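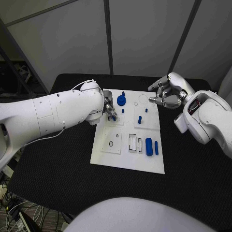

Why Do Instructions Fail? Final Report, Design Research Methods
Submitted Wednesday, September 1, 2021

1. Background

Our group set out to learn why people give up on printed assembly instructions. We had hoped to study something grander, but the bus shelter topic was taken.

We picked two leaflets for flat-pack shelving, one from Jillier and one from Onsri. The shelves themselves are close to identical. The Jillier leaflet uses drawings only. The Onsri leaflet uses words, 3,411 of them, including a paragraph on the history of the company that sits between steps six and seven.

2. Method

We ran sessions in the study lounge at Zorkthorpe over four evenings. Each participant built one shelf, alone, with one leaflet. We sat nearby and wrote down every time they turned back a page, skipped ahead, or spoke to the leaflet directly. Participants were paid in pizza, so our sample leans toward people who like pizza.

Afterward we asked each person to mark the step where they first felt lost.

3. What we found

Most people did not get lost at the hard steps. They got lost one or two steps earlier, at something that looked too easy to read closely. In the Jillier leaflet this was step three, where a small arrow shows which way the back panel faces. The arrow is the size of a grain of rice. Nearly everyone who missed it found out at step nine.

Onsri readers had a different problem. They read the first page with care, the second page with less, and after that they worked from the picture on the box — including the one participant who had told us beforehand that he always reads instructions.
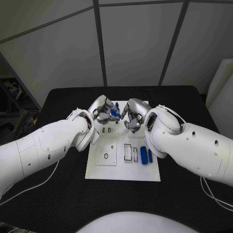 Figure 1. A small blue part held over the base board during assembly.

We then rewrote the Onsri leaflet ourselves, using the Clasura plain language checklist. Our version had one action per step and no company history. People turned back less often. They also complained that it felt bossy, and on rereading it we agree.

4. Limits

The sample was small and came mostly from our own dorm. Two shelves went missing before we could inspect them and are presumably holding books somewhere. We also scored our own leaflet, which the grading sheet warned us about.

5. Next steps

In November we plan to repeat the test with a larger arrow.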